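Home | Notebook | Stores | Bookings | Contact

August 24, 2022
Posted by: workshop notebook, Tunum

Low cupboards by the desks – clearing and relabelling

Carried on from the May list. The drawing store is done, the bench drawers are done, and the low oak cupboards next to the white desks were the last thing on it. Two units side by side. I only meant to do the right-hand one today and that is as far as I got.

Before starting I measured the inside for box files. Clear height under the top is comfortable for an upright file with room to get a hand over it. Depth is the awkward bit. A file stood with its spine facing out leaves dead space in front, and things get dropped in there and lost. We found the Nola calibration sheets in that gap last year, after reprinting the lot.

What came out this morning:

- Gronow job papers, two years of them, mostly duplicates of what is on the shared drive
- paint and stain cards, faded, no use for matching colour any more
- a packet of 500 plain labels, opened, hardly touched
- Jamby delivery dockets, held together with a bulldog clip
- spare keys on a ring, none of them for this lock
- one invoice for $796 that accounts had been asking for

The dockets and the invoice went upstairs. Gronow papers went in the recycling after I checked the drawing numbers against the drive. Three sheets had pencil notes on them that weren't scanned, so I scanned those and kept the originals in the Gronow folder. Stain cards binned. Labels kept.

Wiped the shelf and the floor of the unit with a damp cloth, then left the doors open through lunch. The oak marks easily if anything goes back in while it is damp, and there is already a ring on the left-hand unit from somebody's mug.

Box file goes at the back, upright, next to the partition.

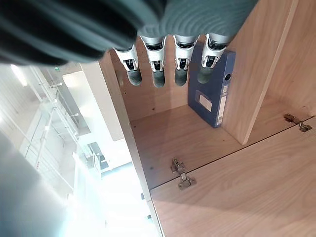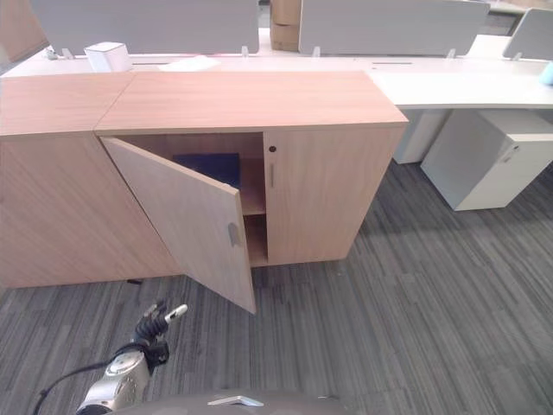

Doors and lock

Left door swings wide, and once it is open it takes up a fair bit of carpet. Anyone coming along the front of the cupboards with a trolley will meet it at shin height, so the rule stays as before: open it, get what you need, close it. The handles are small and the screws tend to work loose. I nipped up the one on the left door with a stubby screwdriver. The other was fine.

The lock is on the right door. I tried the key from the office cabinet and it goes in but won't turn. Not urgent, we don't lock it. If someone wants it locked later we should get a new barrel and two keys cut, and write the key number in the front of this book this time.

Shelf

Shelf pins were sitting unevenly and it rocked when leaned on. Took them out, cleaned the holes and put them back at the same height. It sits flat now. I thought about dropping it one hole to give more room above, but the lower space needs to take the sample trays and they only just clear as it is.

Put 200 sheets of card on the shelf as a rough load and left them for an hour. No sag I could find with the steel rule. Took the card back to the paper store afterwards.

Labels

Everyone has been using their own system. From now on the spine gets the printed strip and the front gets a small white label with the job name in block letters. Use a fine marker. Ballpoint rubs off on these files, and pencil can't be read when the file is at the back of a dark cupboard. Please don't stick new labels over old ones, they build up and then the whole stack peels off together.

Nola and Gronow get one file each. Jamby can share with general deliveries until there is enough to justify its own.

Still to do

- left-hand unit, not started
- find out whether the sample trays are coming back from Jamby or staying there
- felt pads for the inside of both doors, they bang – there might be some in the hardware drawer
- order more box files, same size as the present ones
- the seam between the two tops collects dust and pencil shavings. Could run a bead of clear filler along it but then the units can't be pulled apart to get at the floor behind. Leave for now and use the brush.

Time spent, most of a morning plus the hour for the shelf. Booked to general upkeep.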